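Kaswood小剧场通讯 · 演出消息

《Nenus》又要演了,这回短一些

2022年5月1日

先说要紧的,免得有人看到一半去烧水就不回来了:《Nenus》修改版本月在Kaswood小剧场重演,一共2场,每场70分钟,没有中场休息。票在老地方买,还是那个窗口,还是那块要用点力气才能推开的玻璃。

下面是不要紧的部分,占了本文的绝大多数。

看过去年那一版的观众大概还记得,那晚散场时末班车已经开走了。这件事我们收到过不少意见,有的写在意见簿上,有的写在票根背面,还有一份用口红写在了洗手间的镜子上,字迹相当工整。剧团Dai把这些意见都抄了下来,贴在排练厅的门后面,每次进门先念一遍,念完再排。据说第一次念的时候大家还笑,念到第三个星期,已经有人能用剧中人的腔调把它背下来了,而且背得比台词熟。

去年那版全长200分钟。一个人,一张桌子,一盏灯,200分钟。写本子的时候我们觉得每一句都少不了,排练的时候觉得大部分都少不了,到了首演那天晚上,站在最后一排看前面观众的后脑勺慢慢歪下去,才明白少得了的部分相当可观。演员下来以后喝了一大杯水,问了一句:“后半段他们是在思考吗?”没有人忍心回答。

没看过的朋友,容我简单交代一下故事。Nenus是一条内河客船的名字。船上有个报站员,负责在每次靠岸之前用喇叭报站名,顺便提醒乘客带好行李、看好小孩、不要往水里扔瓜子壳。后来河上修了桥,坐船的人一年比一年少,码头一个接一个地撤,可是公司没有给他新的站名表,于是他照着旧表报,报那些船已经不停的地方。他一边报,一边开始讲这些地方的事:哪个码头的豆腐好,哪个码头上有过一场闹了三天的婚礼,哪个码头其实从来没有人上下船,但是站名好听,他舍不得跳过去。讲到后来,船上就剩他和轮机舱里一个从不露面的轮机师傅,师傅的回应全靠敲管子。

是个喜剧。这句话我们去年写在海报上了,字太小,有几位观众是看完以后才看到的。

改本子的过程没有什么可歌可泣的。剧团Dai的做法是把剧本摊在地板上,一页挨一页,从排练厅这头铺到那头,然后所有人脱了鞋在上面走。走到哪一页觉得无聊,就把那一页拿起来。这个办法听上去很有些禅意,实际操作起来主要是膝盖疼,还有一阵穿堂风把码头撤并那一段全吹到了暖气片后面。捡回来的时候顺序已经乱了,读了一遍,发现乱了以后比原来好,于是就没有再理。现在你们听到的第二幕前半段,顺序是风排的,编剧署名里没有它,它也没有来争。

被拿掉的东西里有几样值得一说。一是长达一刻钟的河流水文介绍,写的时候查了许多资料,作者至今谈起来还有些伤感,最近常在吃饭的时候把它零零碎碎地讲给同桌听,同桌也开始伤感。二是报站员的梦,梦里他变成了一座桥。三是报站员的另一个梦,梦里他又变回来了。第四样是那首歌。喜欢那首歌的观众我们知道是有的,也知道是哪几位,因为他们在副歌的地方跟着唱了。歌没有全删,留了一段,唱到高音之前停住。演员对此很满意,听过他唱高音的人也很满意。

轮机师傅敲管子的部分一下都没有少。去年所有意见里,唯一没有人抱怨过的就是管子。有一位观众甚至建议下次干脆让管子当主角,报站员可以少说两句。我们认真讨论过,讨论的结果是把两个人的对话往前挪,让管子早一点出来。如今开场不久就能听见它了,性子也比从前急。去年它敲得有问有答,今年它偶尔会打断人。

说到管子,顺便报一下账,省得有人打听。敲的那根铁管是从一家拆迁的澡堂子里买来的,花了600块,含运费,不含我们把它从门口抬进后台时碰掉的那块墙皮。这是全剧最贵的一件东西,比桌子贵,比灯贵,比演员这个月领到的车马费也体面一些。试过别的。试过水桶,像在煮饭;试过暖气片,声音是对的,可是楼上住户也敲回来,而且节奏更好;也试过录音,放出来干干净净,听着像手机来了消息,观众席里真有人低头去摸口袋。最后还是澡堂那根。它发声之前有一点点迟疑,好像想了想才开口,我们谁也演不出来。

音响方面换了一套Priteck的旧机器,是从一所中学的礼堂里接手的。它有个脾气,开机以后要先沉默一阵子,然后忽然发出一声很响的咳嗽。头几次排练大家都吓得不轻,后来把报站员开口前的停顿加长了一点,让咳嗽落在停顿里,效果居然不错,像是一个人要在很多人面前说话之前清了清嗓子。现在我们反倒担心它哪天修好了。所以在这里先打个招呼:演出开头那一声是剧情。如果没有那一声,那是故障。

舞台还是很空。去年有人问我们是不是没有钱做布景,这个问题问得很直接,答案也很直接。不过今年就算有钱,也还是会让它空着,因为背后那块幕布终于洗过了。洗之前我们一直以为它是灰的。

关于中场休息。没有中场休息这件事争得最久,比删歌还久。赞成休息的一方说,喝口水上个厕所,人之常情,剧场不能跟膀胱作对。反对的一方说,去年的中场休息过后少了一排人,那排人的大衣倒是还搭在椅背上,等了很久也没有人来取,最后是他们在第二天下午才陆续来领的,每一位都说昨晚临时有急事。70分钟,一口气演完,谁也不必编急事。开演前请大家各自把该办的事办妥。洗手间在楼梯拐角,左边那扇门要往上提一提再拉。镜子已经擦干净了。

迟到的朋友照旧要等到船靠第一个码头才能进场。具体地说,听见铁管连敲三下就可以进来,领位员会给您指一个靠边的位子。请不要在船行进途中入座,一来打扰别人,二来演员现在会即兴报站,他看见有人猫着腰找座,就会用喇叭问您在哪里上的船。去年有一位观众老老实实回答了,两个人聊了很长一段,聊到了孩子上学的问题。那一晚是所有场次里最长的,也是掌声最热烈的,我们至今没有想通该从中学到什么。

座位没有编号,先到先坐。第一排离台口近,报站员激动的时候容易溅到,瓜子壳也往那个方向飞。瓜子是真的,台词里嗑多少他就嗑多少。彩排那天他嫌新买的太咸,嗑到后面舌头发木,把一个站名念成了另一个站名,那个站名我们查了,不在表上,河上也没有,可是念出来很像有过。于是留下了。剧本里现在多了一个不存在的码头,排在倒数第二站,报站员给它安排了一场小雨。

也有人关心这出戏还会不会去别处演。剧团Dai和几个地方谈过,谈得都很愉快,对方都说喜欢,都说时间上再看看。有一处提出可以演,条件是把船改成火车,因为当地没有河。我们说那管子怎么办,对方说火车上也有管子。话是没错,大家还是沉默了一会儿。目前的情况是哪儿也不去,就在Kaswood,演完这2场收起来,铁管靠墙立着,墙皮等着有空再补。

还有一件小事。去年的说明书印多了,背面是空白的,今年的就印在了它的背面。所以您拿到手会发现有两面,一面写着全长200分钟,一面写着70分钟。请以字体较新的那一面为准。假如翻到旧的一面不小心信了,也不要紧,坐下就知道了,散场的时候末班车还在。

票款不退不换,可以转给亲戚。带小孩来的请掂量一下,没有不合适的内容,就是报站员会问小孩要去哪里,有些小孩答得比他好,他下台以后会闷闷不乐好一阵子。

下期通讯本来要介绍夏天的短剧晚会,可是报名的本子目前只收到开头,结尾都说在写。等收到结尾再说。

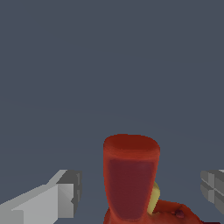 去年那场我是坐到底的,散场走回家,走了很久,一路上都在想那个没人上下船的码头叫什么来着,到家也没想起来。今年短了我当然高兴,腰也高兴。只是水文那一段我其实听进去了,讲枯水期行船要怎么看水面颜色,我后来过河还真看过几回。你们要是哪天晚上单独讲这一段,不用灯,不用管子,给把带靠背的椅子,我来。那首歌就算了,高音那里我替他紧张了一年。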